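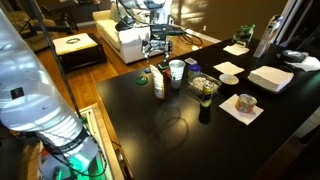
Week 4: Writing the Back of the Box

Welcome back, everybody! Last week we did headlines. Today we're on package copy, the small stuff shoppers read while deciding whether to put a thing in the cart. I wrote this kind of copy for Brastura for seven years (mostly crackers, some soup) and I still love it.

Start with the one fact a hungry person wants. For the Ambrosio crackers it was the rosemary, so rosemary went first and the bakery's family history went last, in tiny type.
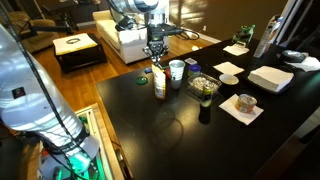
Verbs do the heavy lifting in short copy. Look at your draft and circle every "is" and "are," then swap out half of them. Space is the other headache, and it depends on the shape of the pack. A tall, narrow carton like the tan-and-white one gives you short lines, so a word like "refrigerated" can eat a whole row! Read your lines out loud at that width and cut until they stop stumbling.

For homework, pick any package in your kitchen and rewrite the back in five sentences, 600 characters tops. Bring the original too, please, flattened is fine. 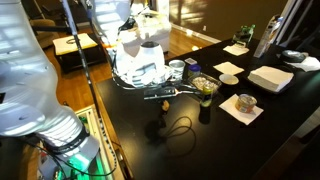 Irena Zieliński

Drafts go in the Vornham folder before class. If you're stuck on a product, email me and I'll send you one of my old soup labels to fix (they need it).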